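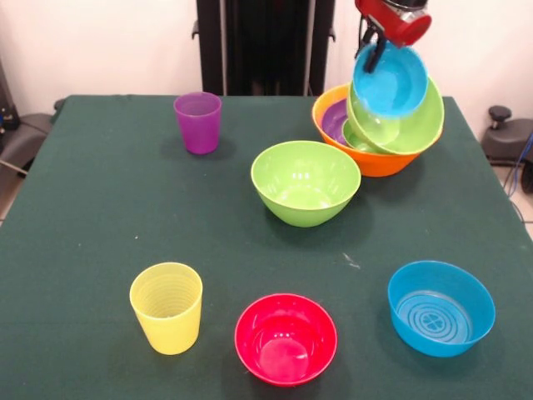
Ludo progress report for the Satti small grants fund
February 17, 2019

Hello again from Ollgate! We've now spent $2,379 of the grant, nearly all of it on bowls and cups, and I'm happy to say the lending sets are real things you can pick up and carry home, which they weren't when I last wrote. The big question this winter was how the pieces go together when somebody puts them away in a hurry. You'd think a bowl goes in a bowl and that's that, but start with the big orange one, drop the purple in, then let the large green one land at an angle, and the light blue on top is already on its way to the right along with everything under it. A pile like that won't fit in the bag, and the lid of the crate won't close over it either. So a good part of this report is about stacking, and I hope you'll bear with me.

First, the quick recap for anyone on your side who is new to us. Ludo lends out bright plastic tableware for birthday parties, block lunches and the after-school snack table. Most people here don't own enough matching bowls for a crowd, and a lot of what gets bought for a party is thrown out the next morning. We wanted something cheerful that comes back, gets washed and goes out again. You gave us the money to buy the first sets and try them out, and that's what we've been doing.

The bowls come from Busent. We ordered mixed sizes and mixed colors, and I went back and forth on the colors for much too long. My first idea was one color per set (very tidy on paper). Then we tried a mixed table at the December lunch and the kids loved it, because everybody got to pick, and the grown-ups stopped mixing up whose soup was whose. Mixed it is, then. The lime green is the runaway favorite. Pink is a close second and I've had one very serious request for a set that is all pink. 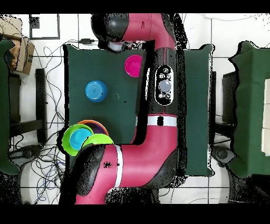 Sizes have been harder. The large bowls are great for chips and salad and the small ones are great for little hands, but the middle sizes look so much alike that people put them in the wrong order all the time. One family brought a set back with the small ones on the bottom and the biggest balanced upside down over the lot, like a hat. We tried stickers on the bases and they came off in the dishwasher. Now we're using color as the clue where we can: orange outside, purple in that, then on down from there. It works pretty well as long as each set has the same colors in the same sizes, and our first order didn't, so I've been swapping pieces between bags on my living room floor. Almost done!

The cups are the other thing I want to tell you about. We have tapered ones, some of them see-through, and they're light enough for a four-year-old. I had them down as a separate stack, in their own bag, and that second bag was forgotten again and again. Then it dawned on us that a small cup can stand in the middle of the nested bowls and ride along with them. One bag, one handle, and so far no cups left behind on a windowsill.

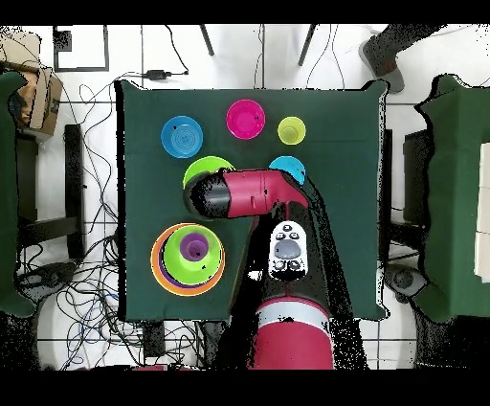

We also bought tablecloth fabric, and I know this wasn't in the original budget, so let me be upfront about it. The dark green cloth cost less than I'd set aside for printed labels, which we dropped, and I moved the money across. It does two jobs for us. The bowls don't slide around on it the way they do on a bare tabletop, and the bright colors show up so well against it that you can check a returned set in one look. If you need a formal note about the change, tell me what it should say and I'll send it.

Now for the part that's behind schedule. We promised 30 sets by the end of winter and we have 12 ready to lend. The rest are waiting on the middle-sized bowls, which Busent has pushed back to March. I've asked them twice and I believe them this time. There's $600 put aside for that delivery and I haven't touched it.

Breakage has been low. A couple of bowls have scratches, one went in a microwave and came out a different shape, and a yellow cup went missing at a birthday party and turned up in a sandbox. We have a few spares of each color and they've covered everything up to now.
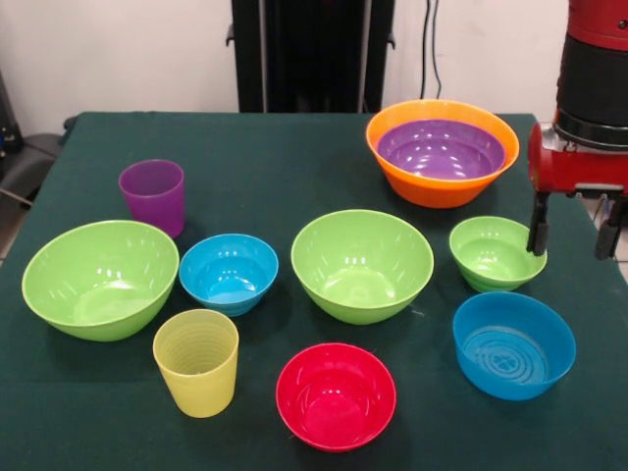

People do ask how they should lay everything out, which surprised me. I'd expected them to just plunk it all down. What we suggest is cups toward the edges, large bowls in the back where they won't get elbowed, and the small ones spread between them so that nobody has to reach across. We wrote that up on a half-page card that goes in the bag along with the washing instructions. The card still says "bowels" in one place and I'll fix it before the next print run.

For the next few weeks the plan is to finish sorting the bags, get the March delivery checked in and open lending to the two blocks on the far side of the park. I'd also like to try one set with deeper bowls for soup, if there's anything left over. I'll send the receipts in a separate envelope, and if you'd like a set for your own office lunch, just say when and I'll drop one off.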